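How to plan the opening day of a small takeaway

I have opened two food places in my life, one in Tallport and one in Clarham, and the first opening day went badly. We had a long queue, the rice was finished before two o'clock and my cousin was crying in the storeroom. The second time I wrote everything down before, and the list became this page. It is for small places with a short menu and a kitchen team of three or four people.

Step 1. Choose a short menu

Take your full menu and cut it. For the opening day I keep four dishes and one dessert. In Clarham we had planned 37 items for the normal menu, and I am glad that we did not try to cook them all in the first week. Choose dishes which share the same base. Our chicken plate and our chicken wrap used the same meat, the same pickles and the same garlic sauce.

Write the short menu on a board outside, so that people can decide while they wait. 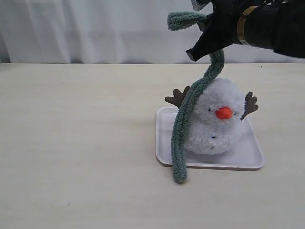 If you want to offer something free, make it small and decide the number before you open. We gave free wraps to the first 68 customers, with a paper ticket for each one. When the tickets were finished, the person at the door told the queue immediately, and most of them stayed and paid.

Step 2. Calculate the portions

Weigh one portion of each dish as you will really serve it. Then multiply. For 300 portions of rice at 180 grams cooked, you need 54 kilos of cooked rice. Dry rice becomes nearly three times heavier, but this depends on the type, so cook one kilo at home and weigh it after. Add ten per cent for spoiled portions and staff meals.

Do the same for the sauce. People always ask for more sauce than you expect, and I count double.

Order boxes, lids and napkins at least two weeks before. I ordered 3000 napkins from Räsänen and they lasted until the autumn, so order less than this if you have no dry place to keep them.
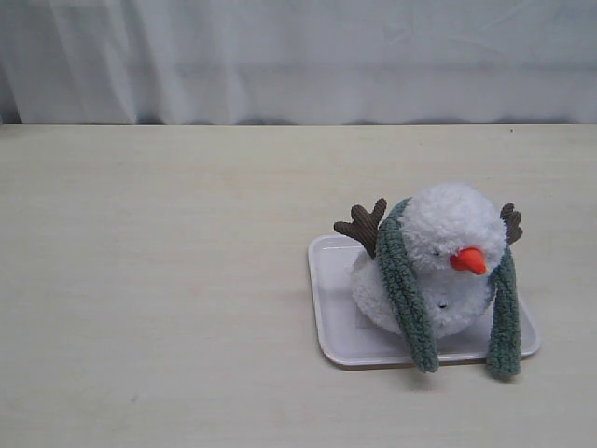
Step 3. Do a practice evening

Invite friends and neighbours a few days before the opening, and ask them to come all at the same time. It must be a little uncomfortable. Take the time from the order to the moment the bag is in the customer's hand. If it is longer than eight minutes, look for the place where the bags are waiting. In our kitchen it was the wrapping table, so we moved one person there from the grill.

Step 4. Organise the queue

Put one person outside who does not cook and does not take money. This person answers questions about allergens, keeps the neighbour's door free and says how long the wait is. We also used the ordering app Stirkodlow in the first week, but I switched it off from noon until two, when the counter was full.

Close the queue thirty minutes before the end of service. It is not pleasant, but it is better than sending people home after they waited.

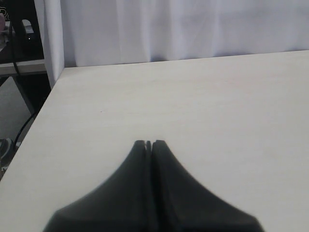 Hina Rajput wrote to me that in her shop they take the telephone orders only after three o'clock on the first day, and that she would also put a second card reader at the counter, already charged and tested. I agree with both. Our reader stopped during lunch and we had to accept cash only until the battery was charged again.

Chrysoula Manolakis asked what to do with the food that is left. Cool it quickly in shallow trays, put it in the fridge and write the date on each one. Rice should be in the fridge within one hour after cooking. What stood on the hot counter through the whole service, we do not keep.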